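# 双手采集的操作规范,到底要写多细?

**Jade Yeoman** 发表于 2024-11-03,Demidgate 互助区 / 机器人与自动化

大家好,我第一次在这边发帖,有说得不清楚的地方请多包涵。

我在 Feltholm 项目组做桌面任务的数据采集,就是人两只手各拿一个手持夹爪,对着桌上的东西做收纳、摆放这一类动作。七月开始做的时候只有我和另外一个同事,规矩都在我们俩脑子里,谁也没写下来。现在人多了,每个人的习惯都不太一样:有人一开录就直接伸手去抓,有人要在桌边停好一会儿;有人夹完东西把夹爪往桌上一搁就去喝水了,录制还开着……

上周复查了 1699 条,看得我头大。光是"开头算从哪里开始"这一件事,我和同事标出来的就对不上。

所以领导让我写一份操作规范。我吭哧吭哧写了 21 条,发到群里,大家都回"收到",然后该怎么做还怎么做(哭)。我自己重读了一遍,也觉得有些写得太碎,比如"袖口不得超过手腕",有些又太虚,比如"动作应自然流畅",这叫人怎么执行嘛。

想请教几件事:

- 规范写到什么程度比较合适?有没有必须写的和可以不写的?
- 开始和结束的姿势,你们规定吗?
- 夹爪指垫多久换一次?我们的已经有点起毛了,同事说能夹住就行。
- 物体的位置要不要每条都换?

先谢谢各位!

---

**半糖不加冰**

21 条太多了吧,我们组就 8 条,打印出来贴墙上。

起手姿势肯定要规定的,夹爪张开,悬在桌子近侧边上,停 2 秒再动。结束也一样,退回来,张开,停一下。别的没啥。

指垫我没管过,坏了再说。

---

**南门修车**

楼上说的起手姿势我同意,指垫那句我不同意,"坏了再说"等到真坏的时候,你前面那一大堆数据里摩擦力都变了好几轮了。至少要登记。哪天换的,换的哪只手的哪一侧,写在本子上就行,一行字的事。

另外安全那块你没提,我多嘴一句:线缆。手持夹爪后面拖着线的,人站起来之前先把夹爪放回架子,再起身。我们有一次就是人先站起来了,线绕在椅子扶手上,夹爪直接飞出去……人没事,夹爪的连杆歪了,修了好久。

---

**老螺丝**

我来写长一点,这个坑我蹲得比较久,先后在两个组写过三版规范,前两版都没人看,第三版总算有人照着做了。

先说条数。我觉得条数多少没那么要紧,要紧的是把它拆开。我现在是分成"开工前""每一条录制""收工后"三张纸,操作员手边只放中间那一张。开工前那张归当天的负责人,他打完勾才能开录。你那条袖口的,放到开工前那张里就很合适,录的时候根本不用惦记。至于"自然流畅",我劝你删掉,换成能看得出来的说法,比如"夹爪不要在半空来回试探,抓空了就退回起始位,这一条标成重试"。新人一看就明白!

每一条录制,我那张纸上是这么写的,你可以直接抄:

1. 桌面清空,只摆任务单上的东西。
2. 双手到起始位,两只夹爪都张开,指尖不碰桌面,也不碰物体。
3. 停 2 秒,再动。
4. 一次只说一句任务描述,录的过程中不聊天。
5. 物体掉到地上就停,作废,不要捡起来接着录。
6. 任务做完,双手退回起始位,张开,停 2 秒,结束。
7. 中途夹爪不许放到桌上。真要放,先结束录制。
8. 觉得不对劲就标,别替后面的人做决定。

数了一下正好也是 8 条,跟半糖撞了哈哈。

第 2 条再啰嗦两句。所谓"张开",你得给个标准,我们写的是开到底,别写"适当张开",适当这个词每个人理解都不一样。还有,两只手都要守这条,很多人只记得管惯用手,另一只夹爪半合着耷拉在边上,复查的时候才发现。

指垫:起毛这件事,我站南门修车这边。我们的做法是每天开工前拿无尘布擦一遍,看到边上有线头先剪掉,不要扯!扯了会连着背胶一块儿翘起来。表面发白、有灰印子可以先清洁,清完还打滑就换。换的时候一对一起换,一边新一边旧夹软东西会偏。还有一个很容易忘的:换完垫子重新标一次开合的零点,新垫子厚,零点会跑。我们第二版规范就漏了这条,返工返到怀疑人生。

物体位置:要换,但别让操作员自己随手换。人随手放东西特别有规律,右撇子十有八九放右前方,自己还不觉得。我们是任务单上直接给位置,桌子分成近左、近右、远左、远右、中间,抽到哪个放哪个。容器也一样,收纳盒别永远摆在正中间。透明的、半透明的容器我建议单独留一批任务,反光和透出来的桌面纹理对后面的人是个麻烦,灯的位置最好也记一笔。

台子和机架:桌子在地上的位置用胶带标出来,台号贴在旁边地上,挪动过桌子就在 Kollach 里写一条备注(我们用它管任务单,你们用别的也行,表格都够了)。脚架的腿也别忘了标,扫地的时候一碰就偏,偏一点点肉眼看不出来的。

复查:不要等攒到一千多条再看。每个操作员头几条当场回放,三路一起看,有问题当场说。这一步比写多少条规范都管用,我后来带新人,纸都是回放完才发的,先让他自己看看自己录成啥样 😂 回放时我会重点看容器在每一路里是不是都够完整,手腕这两路很容易只拍到一点边,有的任务没关系,有的任务就很要命,得在任务单上写明白。

贴三张大家对照一下: 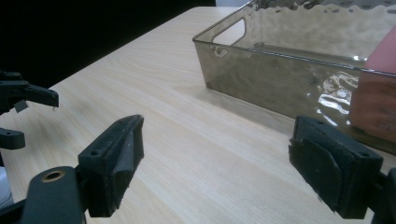
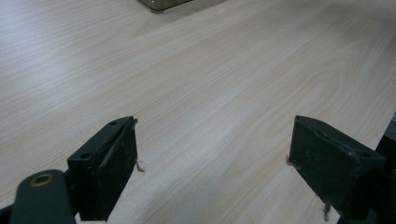
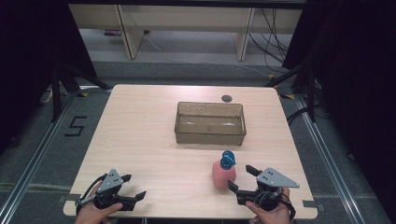 *前两张是夹爪上的视角,第三张是头部视角;三张里看得到的指头都是张开的,第二张容器只在最上面露了个底边。*

第二张的垫子按我上面说的标准,开工前就该剪线头、擦灰了。第三张可以看右手夹爪和那个蓝盖子的粉色小瓶离得有多近,起始位如果也放在这么近的地方,第 2 条就很容易犯规,我会让操作员往回收一点再开录。

---

**Jade Yeoman**

天哪,太详细了,谢谢老螺丝!三张纸这个办法我明天就改。零点那条我们完全没有写,难怪换垫子之后有一批开合数值怪怪的……

也谢谢南门修车,线缆那条我加到收工那张纸里。半糖的 8 条能不能也发我看一眼?

---

**半糖不加冰**

可以啊,我回头拍给你,墙上那张被 Dawber 的海报挡住一半了,得先揭下来。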